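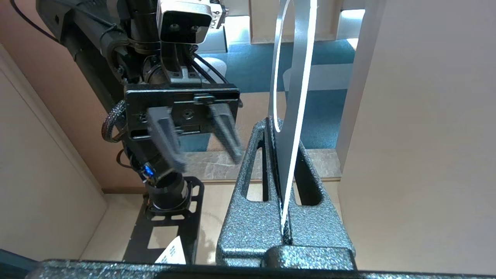

Aatos Valtonen asked in the morning meeting if we can take the second person away from the cell now, when the arm does the picking. My answer for the moment is no, and I write the reasons in this ticket so that the next shift can also read them.

Support > Cells and arms > Gripper > Ticket 191

Status: open
Opened: January 14, 2025
Site: Jimarent, hall 2
Supplier: Panstead

Problem
The arm comes down to the stand with the fingers open and aims too much to the left of it. The blade stands upright in the slot as it should. Sometimes the fingers close on air, the program believes it has the part, and the arm goes to the drop place with nothing. There is no alarm. A person has to see it.

How often
In the last counted run we had 23 empty picks in 1,000 cycles. It does not sound like much, but every one of them means that somebody stops their own work and goes to the panel.

What I have tried
1. Restarted the controller. No change.
2. Taught the pick point again with slow speed. Good for one hour, then the same error.
3. Checked the screw on the mounting plate with a hand tool. It was tight.
4. Wiped the two lenses of the camera module. Maybe a little better, I am not sure.
5. Put paper over the window in the afternoon. Empty picks went down that afternoon, but I tried this only one time and the sky was also cloudy.

What I have not tried
Changing the camera settings. I do not have the password and I do not want to guess.

Reply from Panstead support
Please send the log from cycle 146 and forward. The blade is shiny and thin, and a bright line on its edge can move the point that the camera finds. We suggest a fixed exposure. Do not move the stand before we have looked at the log.

My answer
The log is sent. The stand has not been moved.

About the people at the cell
I was asked to write this part also, so I try to be fair. Before the arm, two people placed and removed blades for the whole shift and changed hands when they got tired. Now one of them watches. They tell me the wrists feel better and the day feels longer. The one who watches cannot really go away, but in the plan this hour is marked as free. If the plan says free, then the foreman gives another job, and then the empty picks are not seen until the box is short at Eltska.

I would like that watching is written in the plan as work. I would also like that the operators learn to teach the pick point themselves. Today they must wait for me, and on the evening shift I am not in the building.

Next step
Panstead connects remotely and sets the exposure. After that we do another 1,000 cycles with the paper off the window. Two people stay at the cell until the result is ready. The question about one person comes back in February.

Tags: gripper, vision, missed pick, staffing
4 comments · 2 followers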